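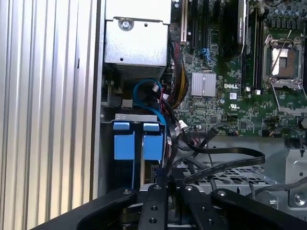 Imogen Cropper wrote in after the last newsletter to say that if we take the tokens away she will still come on Saturdays, but she will be sulking at the Skee-Ball end, and would we please think about the sound. She means the clatter into the cup when you put a five in the changer. She grew up with it, her kids grew up with it, and she says a plastic card going beep is a poor trade for that.

Well, Imogen, I read your note out loud at the counter and got a good deal of agreement, so let me go through where we are with the card readers, and I'll try to keep it shorter than I did in the spring.

We are going ahead at the Brustley arcade, starting in September. The readers are from Dreltex and they'll go on most of the floor: the drivers, the shooters, the basketball, all the redemption games and the two cranes by the snack bar. You'll buy a card at the counter or at the kiosk next to the front doors, load what you like on it, and tap. Tickets will go on the same card, so there'll be no more feeding long paper strips into the ticket eater while your little brother steps on the other end. I know some of you love the paper strips too. I do myself, a bit, though I don't love sweeping them up or unjamming them from behind the coin pusher at ten at night with a butter knife.

The back row is staying on tokens. That's the pinball, the old cocktail tables and the Tukata racer with the wobbly seat (yes, the seat is on my list, it has been on my list since the Villalobos branch sent it over to us). Those machines have had the same coin doors on them as long as I've known them and they'd look wrong with a glowing blue box bolted on the front. So there will be one token changer left, over by the restrooms where the photo booth used to be, and you can stand there and put fives in it all afternoon if that's what makes you happy. The Skee-Ball was going to switch over with everything else, but after the reaction at the counter I've asked for it to be left until last, and we'll see.

Prices, then, because that's what most of the mail was about. A game that costs 2 tokens now will cost the same on the card, and the same goes for the ones that take 3. I went and asked for that in writing before I said it here! The one thing that does change is that odd prices become possible, so a few of the older games that have been a whole token forever may come down a little on weekday afternoons. We haven't picked which ones. The air hockey has been suggested to me by practically every parent in town.

Now, what to do with the tokens you've got at home. I know about the jars. I have a jar. Bring them in any time we're open and we'll put the value on a card for you at the counter, with no cutoff date and no fee, or you can hang on to them for the back row. If you have more than 200, please come on a weekday so we can run them through the counter machine without a line forming behind you on a birthday party Saturday. We did a trial run with one family who had been saving since their oldest was in diapers, and they came in with 434, in a cookie tin, with a couple of car wash tokens and a Canadian dime mixed in. They got their card and the dime back. The car wash ones too.

Some smaller things people asked. Lost cards can be moved to a new card as long as you've given us a name and phone number, so do please give us one, even if it's only your first name. Party packages already booked will be honored just as they were sold, with cups of tokens swapped for cards on the day, and the host gets to keep the cups because the kids seem to like them more than the prizes. League night pinball isn't touched at all. And tickets already on paper are good the same as always, only come and have them weighed before your dog gets at them, as happened to one of our regulars over the Fourth.

There's an open evening on 15 Aug 2024, from six until we run out of pizza, with one reader set up on the basketball so you can try it and tell me what you think to my face. I'd like to hear from the grumblers especially. Imogen, I'll save you a seat near the Skee-Ball, and I have asked the Dreltex people whether the beep can be changed to something else. They said they would look into it. They also asked me to send a recording of what I had in mind, so I spent a good part of Tuesday morning holding my phone up to the changer and dropping tokens in the cup, and if anybody has a quieter refrigerator than ours I may need to borrow a kitchen.

Home News Parties League Night Hours Past Issues Contact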